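Grasp planners have become good at boxes and poor at paper. Trultport, whose Jendus package turns wrist-camera recordings into training data for two-finger grippers, found this out when it sorted its failures by object. Of 1038 recorded attempts, 457 involved something thin and flat, and those made up most of the misses.

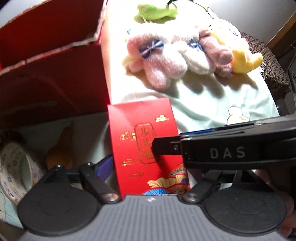

Jendus handles perception in two passes. The first segments the view and proposes contact points; the second checks each proposal against brightness, and discards any where the estimate of depth is unstable. Gold foil is a hard case – the motifs on a red envelope return highlights that shift with every small movement of the wrist, and a second gripper reaching across throws a shadow over the printing. Plush toys in strong light lose their surface detail altogether, so the fluffy pink one bleaches to white at one end and the segmenter has little to work with there.

The current release, Alum, keeps a short history of views and scores them together. Planning time has risen to roughly 49 milliseconds per grasp, which Trultport considers acceptable at hand speeds.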